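In Praise of the Flap

I have owned a lot of board games, and I've given most of them away. The ones with 741 pieces went first, then the ones where somebody has to be the banker. The one I'd never part with is the plastic guessing game with the hinged tiles, and I want to make a proper case for it, because I think grown-ups have been underrating it for years.

You know the kind. Two players, two boards, a row of characters behind little doors. You ask a question, you get a yes or a no, and you start flipping. Most of us grew up with the version that has human faces in it, all moustaches and hats and rosy cheeks. I'm here to argue for the animals.

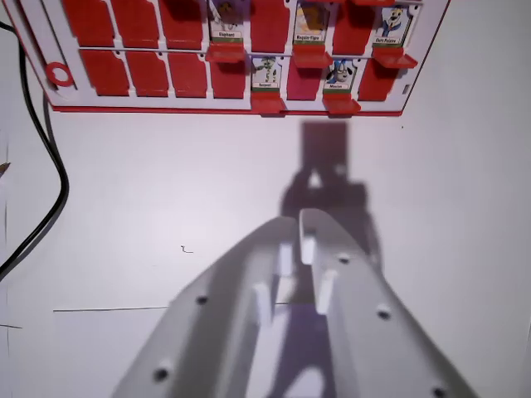 The red board mid-game, with the Elephant and the Serpent both showing.

Animals make for better questions! With faces, every child works out the same opening within a week (glasses, beard, hair colour) and after that the game more or less plays itself. With animals you have to decide what you even want to know. Does it live in water? Could it fit in a kitchen sink? Would it eat the cat? I once lost a whole Saturday afternoon to the matter of whether a tiger counts as "bigger than Dad", and I'd happily lose another one the same way.

Cartoon animals are better still, because now there are two sets of facts in play. There is what the animal is like, and there is what this particular drawing of it is like. A real mouse doesn't wear a cap. A mouse on a card might, and if your opponent asks "Is it wearing anything on its head?" you have to look at your card and not at your idea of a mouse. Five-year-olds are brilliant at this. I am only fair at it.

Then there is the flap itself. I feel strongly about the flap. A good one has a bit of stiffness to it and makes a small clack, and the clack is half the pleasure of the game. My favourite set came from Modeo, a second-hand toy shop near the station that has since become a place for phone repairs, and it cost me 8 dollars with the box taped at all four corners. I've tried newer ones. A cousin's kids had a Sonitz travel edition with magnetic covers, very clever, completely silent, and the game felt like filling in a form. I've also played on a tablet, and it's fine on a plane. A tablet never gives you that lovely moment when one sweep of a finger takes out an entire row.

I'll go further and say the names matter. Put a word under a picture and a child will read it, without a worksheet in sight. They see it twenty times a game and they want to know what it says, as it might be the answer. 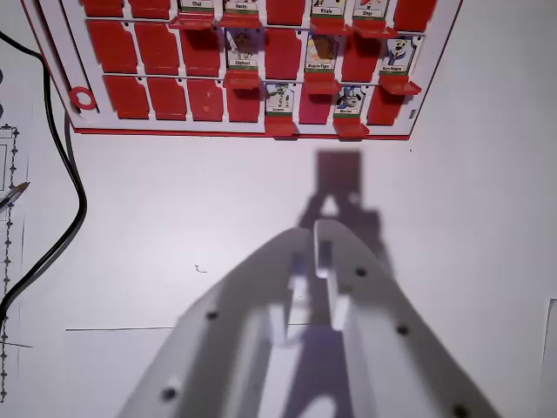

It works just as well in a second language, and this is where I get a bit evangelical. I learned most of my farm and zoo French across a board like this one. Chat, vache, singe, girafe. I had years of it at school and the words slid straight off me, but put a cow between me and victory and I had vache for life. If I ran a primary school I'd have one of these sets in every classroom and I'd let the kids argue in whatever language they could manage. The arguing is good practice too.

People will tell you the game is too simple. They've done the sums, they know you should split the field in half every time, and they say that once you know that, there's nothing left. To which I say, have you watched anyone play it? Almost no one splits the field. They go for the elephant on turn two because they have a feeling about the elephant. Sometimes they're right, and the cheering can be heard down the street.

The fans of big games have their arguments, and I've listened. My brother-in-law's pride and joy is a thing called Hitar, which has a rule book the thickness of a cheese sandwich and takes 1,000 minutes if everyone behaves. I've enjoyed it, in the way I've enjoyed long hikes in the rain. But a round of flaps takes as long as a cup of tea.

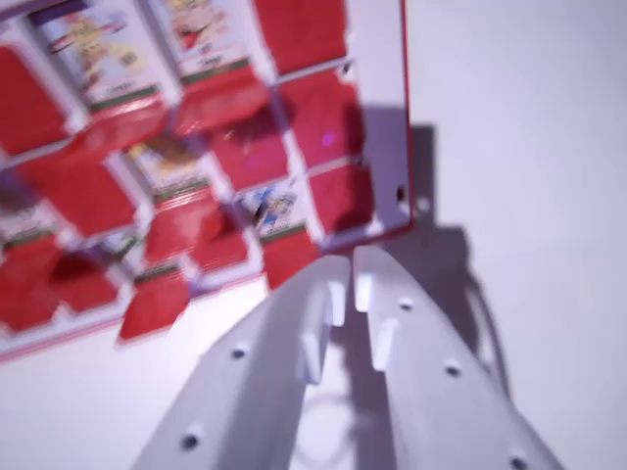

You can play it tired, and you can play it with a grandparent and a kid at the same table with neither of them going easy on the other. When it's over you tip the board, the tiles go back to where they were, and whoever lost is already demanding another go.

So if you see a set at a garage sale this April, check that the hinges move and the cards are all there, and buy it. Ask for the animals if there's a choice. And start with "Could it fit in a kitchen sink?"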